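How to Run a Hands-On Gripper Demonstration for Visitors

Last updated 18th November

This guide explains how we prepare and lead the gripper part of an open day. It is written for people who already use a hand-held gripper in their own work and must now show it to guests who have never touched one. I have led this visit for two seasons at Flotcombe, and the steps below are the ones that stayed after many changes.

What you will need

One hand-held gripper, checked the evening before.
A soft surface. A duvet or a thick cloth is good, and a bed is a very good height for it.
Objects from a normal home, mostly food and small packages.
A box to keep the objects together between groups.
A visitor sheet and a pen that works.

Step 1. Choose the objects

Visitors understand a task faster when they know the object from their own kitchen. We tried colored blocks at the first visit in February and people were polite, but they did not ask many questions. With food they start to talk immediately. They want to know if the fruit will be damaged, and if the bag will slip.

Take at least one object that is firm inside and slippery outside. Our favorite is corn in a clear bag. The cob gives the jaws something solid to close on, while the plastic around it moves and makes folds. It looks easy to a guest and it needs more attention than they expect.

Let the visitor bring the jaws down slowly, one on each side of the cob, and stop there before closing. Ask which part will be touched first. Then let them close.

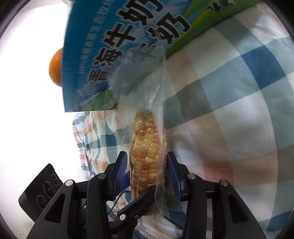
How hard should a visitor squeeze when picking up soft food?
Use the smallest force that lifts the object a little from the surface. Ask the visitor to close until the pads touch, add a small squeeze, and raise the hand slowly. If the object slides, put it back down and try again with a little more force or with a better position.

Step 2. Prepare the surface

A hard table is not a good place to begin. Objects roll, the jaw tips knock against it, and guests become nervous about breaking something. On a duvet the fingers can go slightly lower than the object, so a beginner can make a mistake in height and still get a grip.

Shake the duvet and lay it down, but do not make it perfectly flat. Some folds are useful. When the lead person asks the group to predict where an object will roll, the folds give them something to discuss.

Put the cables where you can see them. Before each group enters, follow every cable once with your finger from end to end. Hélène Tremblay added this to our list after she pulled one out during her own speech.

Step 3. Show before you explain

Start with one complete pick, in silence. Approach, close, lift, move, put down, open. It takes less time than the introduction people usually give, and afterward they listen better.

Then do it again and name each part. I use these words and I ask all the helpers to use the same ones:

Approach: the hand moves toward the object with open jaws.
Contact: both pads touch.
Grip: the jaws hold.
Lift: the object leaves the surface.
Place: the object is down and the jaws open.

In our first year Ghislain Nguyen said "grab" and I said "grip" and Jade Morin said "catch," and one group of teachers thought these were three different functions.

Step 4. Put the objects in order of difficulty

Begin with round and firm. An orange is suitable. Next take something with a regular shape, for example a roll of tape or a tube with a lid. After that, go to flat packages, and keep the bags with loose food inside for the end. A bag changes its shape each time it is put down, so two visitors never receive exactly the same task.

We use an open milk carton box as the home for these things. Everything goes back in it when a group leaves. The next helper can look into the box and know quickly what is missing.

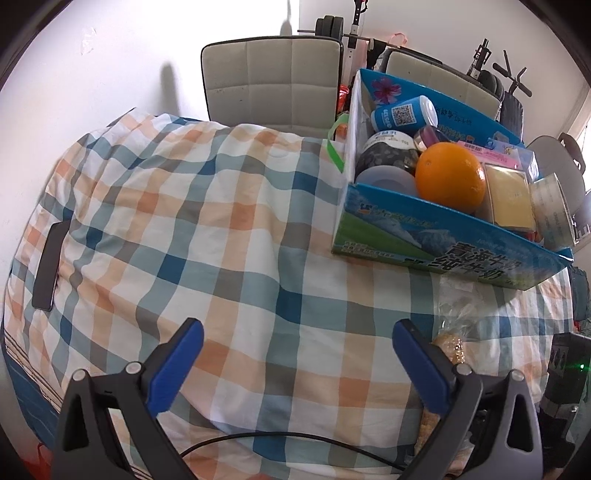

Zeyu Shen
Visits and Demonstrations Lead, Skula

Step 5. Give the tool to the visitors

Now the group can try. Each person gets three picks, and 60 seconds for each pick. Without a limit the first visitor continues happily and the last one gets nothing.

Stand beside the visitor, on the side of the free hand. If you stand in front, you will want to point, and your arm will be in the way of the jaws. Give one instruction at a time. "Lower." "Wait." "Close." Long sentences do not help a person who is concentrating.

Left-handed visitors should be asked at the start if they want to change sides. Many will not say it themselves.

Step 6. Connect it to the robot

At this point somebody will ask why a person is doing the work if the subject is robots. Answer it simply. The hand-held gripper records how a person moves through a task, and those recordings are used for teaching a robot arm with similar fingers. Our project for this is called Relik. For an open day I mention the number 3000, our target for recorded picks this season, and then I go back to the objects.

If your site has an arm that can run, show it after the hand-held part. Visitors who have just failed with a bag are much kinder to a robot that fails with the same bag.

Step 7. Close the session

Ask every guest for one object they would like to see next time. Lucie Lévesque keeps the list, which now has 101 entries. Wet soap is written there many times. We have not tried it.

Problems we have met

The jaws close on the duvet together with the object. Ask the visitor to raise the hand slightly and tilt less.

The bag comes up and the food stays low in it. Open, move closer to the food, and close again.

A child wants to put a finger between the pads. Stop the demonstration, take the tool back, and repeat the rule to the full group so that the child is not embarrassed.

The group is too big. We accept eight persons. For the Mabaso school visit we had more, so we divided them and gave the second half the tour of the workshop first.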